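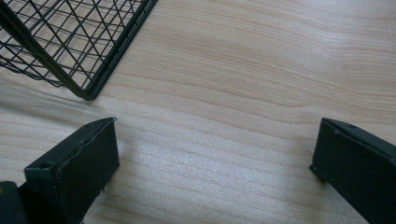
The visitors' question, as the funder's own representative put it before her coat was off, was whether the thing could do anything yet. She was told that it could do several things, most of them with baskets, and that she was welcome to a chair.

That was the open day. It is the main event of this reporting period, and most of what follows concerns it.

Progress report to the Lodhi Fund
Kusthorpe Handling Project
13 September 2021

1. Attendance and arrangements

We had planned for a modest crowd and got a larger one, helped by a notice in the town newsletter that promised "robots and refreshments." The refreshments were a tray of cookies. By the end of the day 371 people had signed the book, including one who signed for his dog. We have left the dog in the total, as the form does not say we can't.

Visitors came through in small groups, saw the bench, asked their questions and were moved along to the poster. The poster was read by people waiting for the restroom and we consider it a success.

2. What was demonstrated

The task was the one set out in our January plan: approach a wire basket on a tabletop, close the two fingers on its rim, lift it, move it across the table and put it down the right way up. Wire mesh was chosen because it is awkward. It is mostly holes, and the vision software has a long history of looking straight through it and reporting a very nice table.

The bench ran all day with one break for lunch. We logged 952 attempts in the weeks of preparation and were feeling good about ourselves. In front of the public the system then missed the rim 9 times before noon, each time with complete confidence, closing firmly on air and carrying the air to the far side of the table. Children preferred this to the successful lifts. Several asked for it again.

The afternoon went better. We moved a lamp that had been throwing glare on the tabletop, and the misses stopped. We'd like to claim this as a finding, but we changed the approach angle at the same time, so it will have to be run again properly.

3. Comments from visitors

The comment cards were more useful than expected. A sample:

"Slower than my mother, and she is 88."

"Why not just buy baskets with bigger handles?"

"Liked when it dropped it."

The second of these has been raised internally too, and we do not have a good answer. The plain one is that the packing sites who would use this already own their baskets, thousands of them, and have no plans to please us by replacing them.

A manager from Bravon stayed for over an hour and asked the only question that made the whole team go quiet, about what happens when two baskets are nested. At present, what happens is that it picks up both and counts one. Nested baskets have been added to the work plan.

4. Equipment

The Sernus controller behaved itself, apart from a restart during the mayor's speech. The finger pads are wearing faster than we budgeted for. We have 3 spare sets and would like to order more before the next round of trials; the cost fits within the existing consumables line if we give up the second monitor, which we will do with some grumbling.

The emergency stop was pressed by a visitor twice. It works.

5. Against the plan

Single basket, clear table: done, subject to the lighting question above.
Single basket, cluttered table: started, results mixed.
Nested baskets: not started, see Bravon.
Public demonstration: done. We're told we may be asked to repeat it.

6. Next period

We will rerun the glare test with the lamp as the only thing changed, and finish the cluttered-table trials before touching anything new. If a second open day goes ahead, we ask that the notice be sent to us before it is printed. We also ask for a small increase in the hospitality line — the cookies were gone in the first half hour, and the cards mention it more often than the robot.

Full logs and the scanned comment cards are in the shared folder.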